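Ekbridge to replace water main under Rostside in two stages

7 February 2026

Ekbridge's water utility will replace the cast-iron main beneath Rostside this spring, after pressure logging in January confirmed continuing losses on the section between the Berge pumping station and the Flallholm junction. The work covers 1,000 meters of pipe and will be carried out in 2 stages.

The existing main was laid in short lengths with lead-run joints. According to network engineer Margus Stankevičius, most of the leakage is at the joints and the pipe wall itself is in fair condition. Repairs to single joints have been made several times, but each one shifts load to the next joint along the line, and the utility no longer considers spot repair economical.

The new main will be polyethylene, butt-welded above ground and pulled into place through the old pipe where the bore allows. Open trenching will be used at the Flallholm junction – the bend there is too tight for a pulled section – and at each service connection.

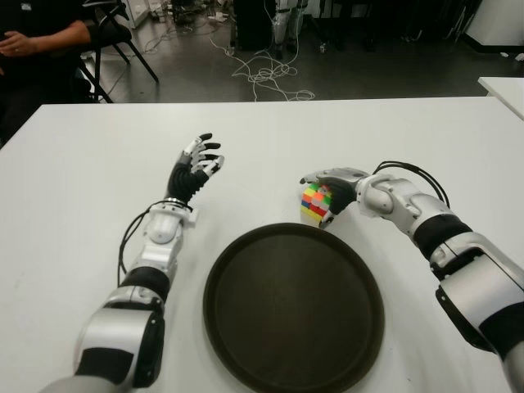

Stage one runs from the Berge pumping station to the Rostside school. Stage two continues from the school to the junction and will begin only when the first section has passed its pressure test and been disinfected. Supply during the work will come from a temporary surface line laid along the curb, with ramps at driveways.

Households should expect lower pressure on upper floors while the temporary line is in use. Each property will lose supply for up to 9 hours on the day its connection is moved. Notices will be delivered to the door before each shutoff. After reconnection, residents are asked to run the cold kitchen tap until the water is clear, and to clean the tap strainer before using it for drinking water.

Project manager Valbona Kovačević said the street would stay open to local traffic in both directions except at the junction, where one lane will be closed and controlled by temporary signals. Bus stops near the school will be moved to the opposite corner.

The fire hydrants on the old main will be replaced at the same time. Two will be moved a short distance to clear parked cars, a change requested by fire inspector Holger Viklund.

Paving will be restored in a temporary surface first and relaid permanently once the trenches have settled. Drawings of the route can be viewed at the utility's front office.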